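Soltarness Institute
Home | Courses | Handouts | Timetable | Staff | Contact

Course Handout 2: Large Building Bricks as Classroom Material

This handout accompanies the second session of the course on play materials for children under six. Students are expected to read it before the session and to bring a copy to the practical hour, which begins at 2:00 p.m.

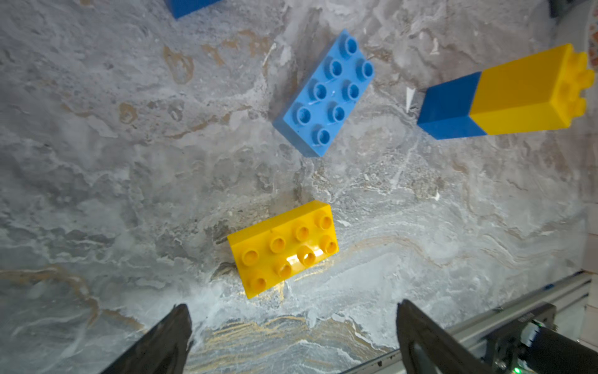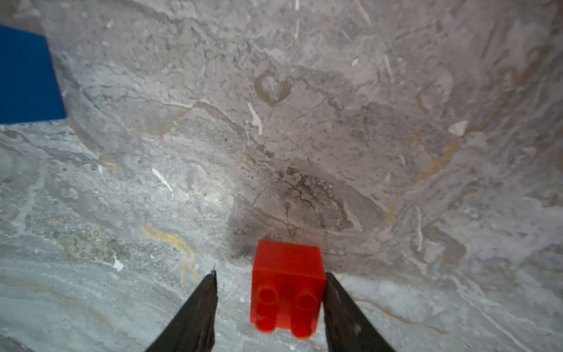
The work surface in all three pictures is gray and marble-patterned.
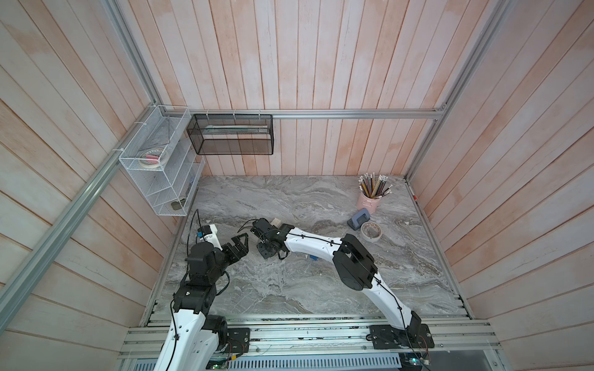
Department of Early Learning and Play Materials, Soltarness Institute

1. Scope of the session

The session deals with the oversized type of plastic building brick. Small bricks for older children are treated in a later handout. By the end of the hour, students should be able to describe a brick by its studs, color and position, and to plan a short sorting or building activity for a mixed group.

2. Terms used in this course

A brick is named by its rows of studs. The yellow brick lying flat in the first picture is a 2x4: two rows of four studs, facing up. A brick is said to be "flat" when its studs point upward and "on its side" when they do not. The red brick in the second picture appears to be on its side. Two or more bricks joined together are called an assembly, whatever their colors. Please use these terms in all written work – "block" is reserved for solid wooden pieces without studs.

3. Choice of surface

A hard, level surface allows bricks to be turned and pressed together with little effort. Carpet gives way under the hand, and younger children often lose patience with it. Pattern also matters. Strong, plain colors such as blue, yellow and red remain easy to find on a mottled gray ground, while gray or white pieces may be overlooked. Students should try their chosen pieces on the table they intend to use and note any that are hard to see.

4. Setting out the pieces

Bricks should be spread out with open space between them. Leave some flat and some on their sides, so that children must turn a piece before it can be joined. One ready-made assembly in two colors may be included. Taking it apart is a separate task and is usually harder for small hands than putting it together. The main supply is kept on shelves or in trays away from the building area.

5. Practical exercise

Work in pairs. One student arranges a set of bricks and the other describes the arrangement aloud, using the terms in section 2. Exchange roles and repeat. Each pair then writes a plan for one activity, not to exceed 200 words, stating the pieces required, the surface and the instructions to be given to the children.

6. Submission

Plans are to be handed to Jeferson Araújo in Room 1129, Kinnear Building. Questions about the reading should be addressed to Mimoza Jurić, course leader. Sets of bricks may be borrowed from the Parlow storeroom and must be returned sorted by color.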